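Last updated: January, 4.15 p.m.

Furnished-letting firm Larkard is to change the way it clears and checks dressing tables between tenancies, after small items left on table tops and shelves became the largest single group of entries in its lost property record.

The firm recorded 241 items left on or in bedroom furniture over the past year. Most were cosmetics, small grooming tools, sample packets and printed leaflets. Few had any resale value, but each had to be bagged, labelled and stored for the period set out in the tenancy agreement, and the cost of storage fell on the firm.

Under the new procedure, which applies from the end of January, a dressing table is cleared from the top down. The shelf beneath the mirror is dealt with first, then the lower surface, then the drawers. Paper is separated from other items at the start, as leaflets were often found folded around tweezers or brushes and thrown away with them.

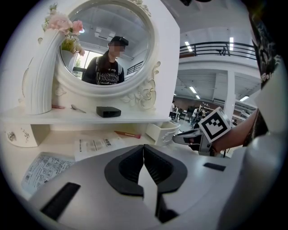

Leaflets supplied with cosmetics or medicines are to be kept with the product they belong to where this can be established. Where it cannot, they are held with the other paper for 8 weeks and then recycled. Closed cases and boxes are logged by colour and size and are not opened.

The procedure was drawn up with Ó Ceallaigh, a contract cleaning firm which already services part of the Larkard stock. It was tested in 8 flats in Etby before being adopted elsewhere. According to a summary sent to landlords, the trial led to two changes. The first draft asked staff to empty the drawers before the shelf, and items from the two places were then mixed on the lower surface. The first draft also made no mention of decorative pieces such as vases and artificial flowers, which form part of the inventory and should stay with the table.

Vases are now to be lifted down before the shelf is wiped, and the area at the base checked for small objects. Artificial flowers are to be dusted with a dry brush and not sprayed. Tall vases are to be returned to the end of the shelf, clear of the mirror frame where the width allows.

Moulded and carved mirror frames are treated separately. Powder collects in the raised parts of the ornament and a flat cloth does not remove it. The procedure specifies a soft brush followed by a barely damp cloth, with the glass cleaned last. Glass cleaner is applied to the cloth - never directly to the mirror - to prevent liquid running behind the lower edge.
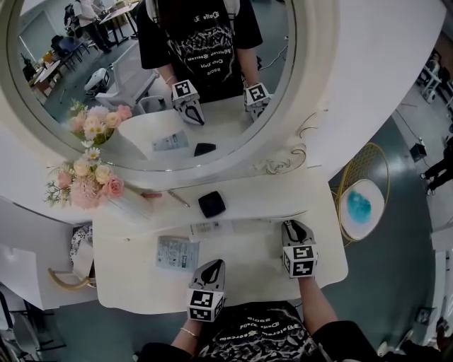

Sachets and other small packets are to be placed upright in a lidded tray, as several had leaked in storage when laid flat. Loose powder is to be tipped into a sealed bag before the plate or dish holding it is washed. Side tables standing next to a dressing table are covered by the same entry on the check sheet and no longer need a form of their own.

The trays are supplied by Zarareo and have 3 compartments, for paper, tools and cosmetics. One tray is used per table. The label carries the flat number and the date of clearing, and the tray stays closed until the tenant has been contacted.

Larkard said existing lost property would continue to be held under the old terms. Tenants who have moved out and wish to claim an item should give the address of the flat and a short written description. Collection is from the Etby office, between 10 a.m. and 4 p.m.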